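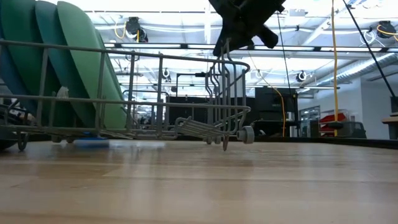

Household Water and Energy – Unit 2 handout

Session 5: Washing up, hot water and what the kitchen costs to run

Read before Wednesday. Bring a recent water bill if you have one, metered if possible. If you're in a rented room with bills included, share with someone.

Recap from last time

Water comes into the home cold. Almost all the energy cost of water in the house is the heating of it. Pumping and treatment happen upstream and are on the bill but small next to the gas or electric used to warm it up. So when we talk about saving water in the kitchen we are mostly talking about saving heat. Keep those two apart in your answers – people lost marks on this in June.

Key sum: energy = mass x specific heat x temperature rise. Water is 4.2 kJ per kg per degree. One litre is one kilo, near enough for us.

Worked sum

Bowl of washing-up water, 8 litres, cold in at 10 degrees, wanted at 48. Rise is 38 degrees.

8 x 4.2 x 38 = 1277 kJ

Divide by 3600 to get kWh. Gives 0.35 kWh.

That's the heat in the water only. Add boiler losses, plus whatever sat in the pipe going cold. In an older house with the boiler upstairs and the sink at the back you can run off a couple of litres before it's warm. This "dead leg" water has been heated once already, the last time the tap was used, and then the heat went into the wall or under the floor. Counts as a loss.

Now do it again with the tap running. A kitchen tap at 5 litres a minute for 8 minutes is 40 litres. Five times the bowl, so five times the heat: 1.77 kWh. Same plates.

Hand washing – why the figures are all over the place

You will find very different numbers for how much water a person uses washing up by hand. Reasons:

Some studies count the rinse, some don't.
Some make people wash a full dinner set all at once, and hardly anyone lives like that. Real washing up is a mug here, a pan there.
Habits. Running tap, one bowl, two bowls, bowl changed halfway when it goes greasy.
Tap flow differs. Pressure, aerator fitted or not.

So never quote one number as if it were the number. Say what method, what load, what temperature.

Machine washing

A dishwasher takes in cold (most of them – check the manual, a few can be plumbed to hot) and heats it inside with an electric element. It uses the same small amount of water over and over, sprayed round, then drains and refills. Typical run: pre-rinse, main wash, one or two cold rinses, hot final rinse, dry.

Where the energy goes, in order:
heating for main wash
heating for final rinse
heating the dishes and the steel of the tub themselves (always forgotten)
pump and drain, small

Because most of it is heat, the temperature setting matters more than the length. This confuses everyone. The eco programme is long and uses less. The quick one is short and often uses more, it has to get hot fast and make up for less soaking time. Four things do the cleaning – heat, time, chemistry, and force of the water. Turn one down, another must go up. We'll use this again for laundry in session 7 so learn it now.

Loading

Short section but comes up in the exam.

Dirty faces towards the spray. Leave gaps – plates touching means no water gets between them. Big items not in front of the detergent door or the tablet doesn't drop. Spin the arms by hand before you shut it. Scrape, don't rinse. Rinsing under a hot tap first can cost more than the machine does, see the sum above.

Half loads: a machine run half full does not use half the water. Half load buttons help a bit, not by half. Wait till full if you've enough crockery to wait.

Limescale and filters

Hard water leaves scale on the heating element. Scale is a poor conductor so the element runs hotter than it needs to and wears out sooner. Salt in the softener unit, and set the hardness dial to match your area (water company website, put in the postcode). Filter at the bottom of the tub wants cleaning regularly, grease in there gets pumped straight back over everything.

Case study: the Lokar flats

Data sheet is in the folder, title is Lokar Kitchens. Small block, shared kitchens, all on one hot water tank. The landlord, Carudura, wanted to know if putting dishwashers in would cut the gas bill. Well of course it cuts the gas bill. The heat moves from gas to electric. Question is wether the total comes down, and whether the cost does, and these are two seperate questions with possibly two different answers.

Things to look for in the sheet:

The tank is kept hot all day whether anybody washes up or not. Standing loss does not fall when the dishwashers arrive. Several of you will subtract it. Don't.

Electricity costs more per kWh than gas. Use the prices on the sheet, not ones off the internet, or I can't mark it.

Purchase cost per kitchen is given as 800. Payback is purchase cost divided by yearly saving. If the yearly saving comes out negative there is no payback, write that down and say why. It's a perfectly good answer.

Ignore time saved for part one. Part two you can bring it in but state the value you put on an hour.

Extra reading

The Yousafzai notes on domestic hot water, chapter 2 only. Older, some of the boiler figures are out of date, but the dead leg explanation is clearer than mine. Also the Lusto pamphlet on tap fittings if you want to see how aerators work. It's trying to sell you one, so read it with that in mind.

For Wednesday

1. Measure your own kitchen tap. Jug and a phone timer, litres per minute, full on and then how you would normally have it.

2. Time how long till it runs hot. Keep the water, put it on a plant or in the kettle. Volume please, not just seconds.

3. Redo the bowl sum with your own bowl and your own temperatures. If no thermometer use 15 in and 45 out and say so.

4. One paragraph: for your household, hand or machine, and what would change your mind.

Units on everything. kW is not kWh. Calculators allowed, phones away once we start the Lokar sheet.

Next time: kettles, lids on pans, and the fridge if we get to it – bring this handout back, the worked sum is used again.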